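Senby head to Clukley with second place up for grabs

I've been going to watch Senby for longer than my knees would like, and I can't remember an away trip I've looked forward to this much. We're off to Clukley for the last league match before the May break, kick-off 2.30pm, and whoever wins goes into the play-offs with a home tie. Lose and it's a long coach ride somewhere up north, probably in the rain, against a pack that weighs the same as a small ferry.

The big news from training is that Manikandan Kurian is fit again. He's missed the last two matches with a tight hamstring and we've looked a bit lost at fly-half without him, if I'm being fair to the lads who filled in (and I'm trying to be). I caught him for a few minutes as he was coming off the pitch and he was in a very good mood.

"I ran everything tonight, full pace, kicking off both feet, and I felt great," he told me. "I've been a nightmare at home. My wife will be happier than anyone if I get picked."

He needs 20 more points to pass the club's season record of 346, and I did ask him about it, and he laughed and said he'd take a nil in his own column if we came home with the win. I believe him, mostly! But he knows the number as well as I do.

Up front it's less cheery. Our tighthead is still out with a bad shoulder, so I'd expect the same front row that went backwards for most of the second half last time out. Clukley will have watched that. They like a slow, heavy, grinding sort of game, and their driving maul is the best in the division by a distance, so if we give away daft penalties in our own half we could be in for a very long afternoon.

Kosmas Kouris, the head coach, wasn't giving much away about his team, though he was happy enough to talk about discipline. "We gave them the ball and the territory in the autumn and then we were surprised when they scored," he said. "I've shown the players that match more times than they wanted to see it. We have to be quicker away from the ruck and we have to stop talking to the referee."

That autumn match, for those of you who have wiped it from your memory, finished with a Clukley try in the corner with the clock in the red. I was stood right behind it. I still think the foot was in touch, and I'll still be saying so in the clubhouse when I'm ninety.

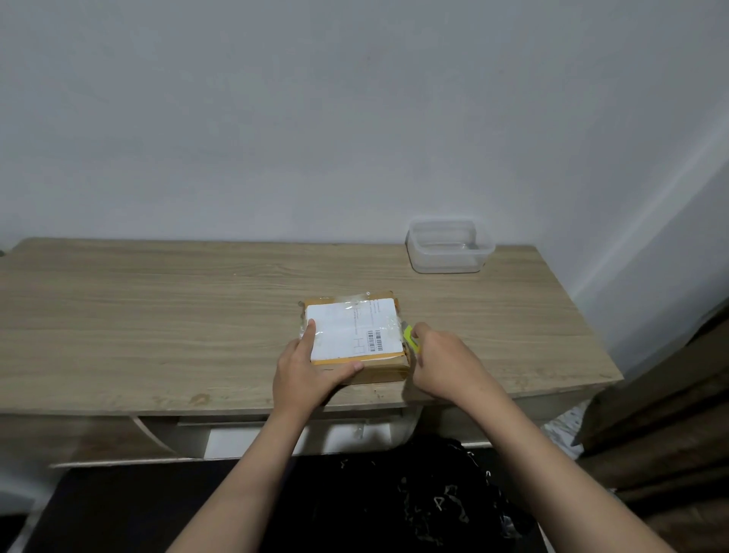
Tickets and travel

The supporters' coach leaves the Mazurek Road car park at 11am sharp, and when the driver says sharp he means it, as I found out at Christmas. There were a few seats left when I last asked, so ring the club office or pop in after training. If you're driving, go the back way past the reservoir, as the main road is down to one lane by the roundabout and it was solid both ways when I went over to see my sister.

You can pay on the gate at Clukley, cash or card, and under-16s get in free with an adult. There's cover along one side only, so bring a coat. The pies are good. I'd go early for those, because they ran out before half-time on our last visit and there was nearly a second match in the queue.

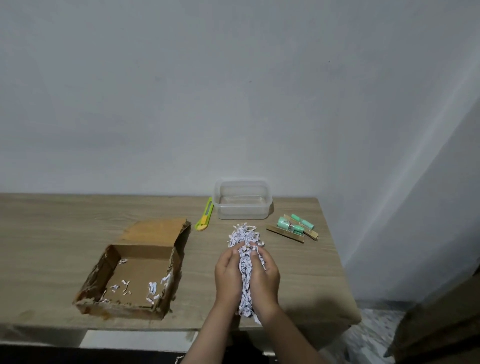
One thing I'd love to see is a bit more noise from us this time. Their end sings for the full eighty and ours tends to wait until we're winning, which isn't much use to a young back row trying to hold a scrum on their own line. Vedeck, our shirt sponsors, are putting on a free drink for everyone on the coach, so there's no excuse for dry throats.

As for a prediction, I've gone back and forth all week and I'm going for Senby by two points, with Kurian kicking the winner from somewhere silly. The team will be named on the club website the evening before the game, and I'll be posting score updates from the touchline if the signal over there holds up.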